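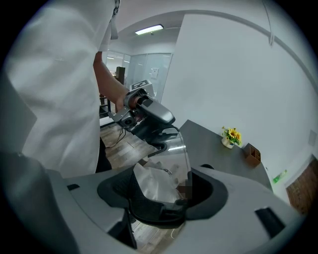 Reading time: 3 minutes

Vuretti is a kit of hand-held grippers for recording how a person does work with the hands, so that a robot can be trained on the recordings later. It is made and rented out by Stenderside, a small company in Gakcombe. The kit is sold in a one-hand and a two-hand version. The same name is used for the recording service in which operators from the company do the work at the place of the customer.

Background

Stenderside was started by Vsevolod Semeniuk and Chaltu Alemayehu, who had before repaired packing machines. Their first product was a fixed robot cell, and every new task for it had to be taught by moving the arm itself. Semeniuk has said in a company talk that the teaching of one task could take a full week, and that the customers lost patience earlier than the engineers did. Work on a gripper which a person can carry began after this. An early version had the battery inside the handle and was found too heavy. It was never offered to customers.

The present version went on sale in March, and a revised manual was published on June 6, 2025.

Design

The gripper has a light grey plastic shell with a handle part, and jaws which carry black finger pads. The operator opens and closes the jaws by a trigger. A camera module is fixed on the body. On the outside there are square black-and-white markers, set at an angle to each other, which are used to find the position of the gripper in the room. A small green light is placed close to the markers, and in the manual it is called the "ready light".

In the two-hand version the operator holds one gripper in each hand. Power and data go by a thin black cable. The cable is the part of the kit that receives most complaints. The manual advises to lead it behind the operator and to keep it away from chair wheels.

The finger pads can be changed without tools. According to the manual they should be replaced after 30 hours of use, or sooner if the surface has become smooth.

Software

Recordings are handled by a program named Jemal, which is delivered with the kit. It joins the camera pictures with the position of the grippers and cuts the session into single attempts. The operator can mark an attempt as bad during the session, and it is then put in a separate folder but not deleted. Jemal does not train a robot by itself. It exports files, and the customer has to bring his own training program.

Use

A usual session takes place on a table with everyday things. Setting up requires about 8 minutes for a practised person. Before each session the grippers are moved slowly in a circle, with the jaws once fully open and once fully closed, and the program confirms that the markers were found. Operators take turns, as the forearm becomes tired. Soft and transparent objects are accepted, although the manual names clear plastic as difficult under strong ceiling light. 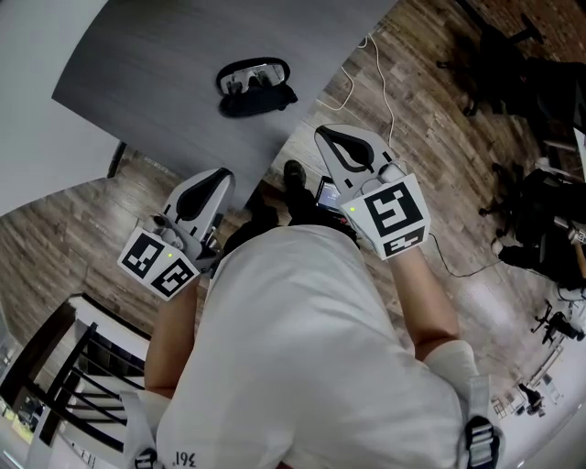

Rental and service

The kit can be bought or rented by the week. The rent includes one set of spare finger pads and a telephone line for questions, which is open on working days. In the recording service, the customer sends a list of tasks and pays for each accepted attempt. The smallest order is 228 attempts. Orders are planned by Lucyna Michalski, the head of the service.

Reception

Sosina Alemneh reviewed the two-hand version for a trade newsletter and gave it 7 points of ten. She praised the balance in the hand and the clear manual, but wrote that the trigger is stiff for small hands and that the cable "decides where you may stand". Kalkidan Admasu, who compared several such kits in a longer article, found the export of Jemal reliable and the price of the spare pads too high. Both reviewers asked for a version without cable. Stenderside has not announced one.

See also

Robot teaching
Motion recording
Fiducial marker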